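Hi everyone – I'm looking for people who can fold a T-shirt, or who can't and would like to. Both kinds are welcome and I need a good number of you.

I'm Marisa Caputo, and I run the folding evenings at Brestbridge, upstairs from the Lurkau laundromat (the blue door, not the glass one). We started in December with a pile of donated clothes and one long table, and we now send clean, sorted, properly folded clothing to three family shelters. The shelters love getting things that can go right on a shelf. What I don't have is enough hands, and I also don't have a decent set of instructions, so this is a call for both at once.

## What I'm asking for

**Folders.** Come for one evening or for all of them. Each session is 90 minutes, with a break for coffee and whatever I baked (lately it's been a lot of lemon bars, sorry to anyone who hates lemon). You'll get a spot at the table and a stack of clothes, mostly tees, some long sleeves, a few kids' pajamas. You fold, you stack by size, you chat. If you'd like to wear headphones and talk to no one, that's fine too!

**Testers.** I'm writing a little booklet that goes into the boxes, for the teenagers at the shelters who do their own laundry. I want to know where people get stuck. So I'll hand you a page, you'll try to follow it, and I'll sit next to you and write down every place you stop and frown. Please frown freely. Testers should be people who don't already have a method they swear by, because people with a method stop reading after the first line (I do it myself).

The part I keep rewriting is the very beginning. My draft says "lay the shirt flat," and I thought that covered it. Well, a shirt can be lying flat on the table and still have a long crease running across it, or a strip of the fabric doubled back along one edge, and if you start folding from there the whole thing comes out crooked.

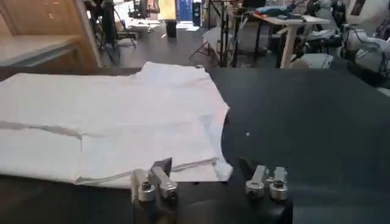 Ratree Panyasiri wrote back after reading my first draft that I was being much too fussy, and that a kid with a basket of clean clothes wants a drawer that closes, so why not cut the smoothing step to one sentence and move on? She also said white shirts show every ripple and that she'd rather people practice on those than on the dark ones, where you can't tell what you've done until you pick it up.

I've gone back and forth on this. The white shirts I agree with completely, and we'll be using them for the test sessions. The one sentence, I'm not sold on yet. My current version reads:

> Put the shirt on the table. Run your palms from the middle out to the sleeves. Check the bottom edge and unroll it if it has turned over. Now you can fold.

That's four sentences, Ratree, and they're short ones. This is exactly what I want the testers to settle for us.

## The practical stuff

- Evening sessions start at 6:30, and the door gets locked at 7 when the laundromat closes, so please don't be very late. If you are, call up from the street.
- Folding is unpaid. Testers get a $20 gift card for Brandes, the grocery on the corner, handed to you at the end of the night.
- I need roughly 80 testers in total before the booklet goes to the printer. I know that sounds like a lot, but we only take six per evening.
- We've got 400 shirts waiting in bags right now. They're washed already. You won't be handling anybody's dirty socks.
- The tables are standing height. There are stools, and one lower table by the window if you use a wheelchair or just want to sit properly. The elevator works and is at the back, past the dryers.
- Kids 12 and up can come with a grown-up. They tend to be better testers than we are.
- Street parking is hopeless. The Tirkent lot is two blocks away and free after six.

You don't need to bring anything. Short sleeves are a good idea, it gets warm up there with the dryers going underneath. Left-handed people, I'd especially love to have you, since I wrote every page right-handed and only noticed when my sister tried one.

## How to sign up

Send a note to the folding list or leave a message at extension 2049. Tell me your name, which of the two you'd like to do, and whether evenings are good for you – if enough people ask, I'll add a morning. For testers I also need your age range and whether you fold shirts at home now (a "no" or "I hang everything" won't count against you).

Sign-ups for the first round close 6/5/20. I answer messages myself, usually at night, and if you haven't heard from me in a few days please just nudge me.

Marisa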